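Search this site Search
Filed under: Short Fiction / Workplace

The open afternoon at Grindamow began at 2 p.m. on the Wednesday and was to end when the visitors had seen the cell complete one tray. Ruaridh Sutherland signed in at the gate, was given badge 364, and was told not to lean on anything.

He had come on behalf of Skinner, which bought old phones by the crate and sold them on in grades. Skinner employed people to do the grading. Jukau, whose cell it was, proposed that it should employ fewer. The sales sheet gave a rate of 100 phones a shift for each cell. Sutherland had brought his own figure, written on the back of the gate pass, and kept it in his pocket.

The engineer from Jukau spoke for a short time. The arms ran on a controller called Ledex. Ledex had been trained on 2,000 handlings, all of them done by her and one colleague between January and May. She gave the number without emphasis. Somebody asked whether her wrists had hurt. She said the left one had.

Then she pressed a key and stood back from the glass.

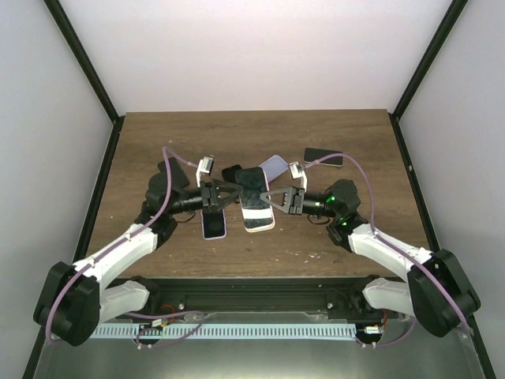 Why use two arms on one phone?
One arm can pick a phone up, but its own fingers hide part of the casing. With a second arm to take over the grip, every side can be shown to the inspector in turn.

Sutherland wrote this down. He also wrote down the time, 2.41, and the word "slow", and then crossed out "slow" and put the seconds.

At Skinner the grading was done by a man on a stool, who turned each phone over with his thumb and had decided before it was face up. Sutherland had timed him as well. The man was faster by a factor of 6. He was also retiring, and had been asked three times to write down how he did it. What he had produced was a single page that said to look for the ones that had been sat on.

"What does it do if it drops one?" Sutherland asked.

"It stops and waits for me."

"And if you aren't here?"

"It waits longer."

He asked what happened with a swollen battery. She said the phones were checked for that before they reached the cell. He asked who checked them. She said a person did, and he wrote "person" and underlined it.

The other visitors went through to the tea. Sutherland stayed at the glass until the tray was done, as the programme had said he might, and compared the final time with the figure in his pocket. The two did not agree. He worked out the difference on the pass, checked it, and asked the engineer whether the cell could be left running overnight.

"It has been," she said. "I stayed with it."

He thanked her, returned badge 364 at the gate and asked for a receipt.

Contact the editors | Copyright remains with the author | Back to top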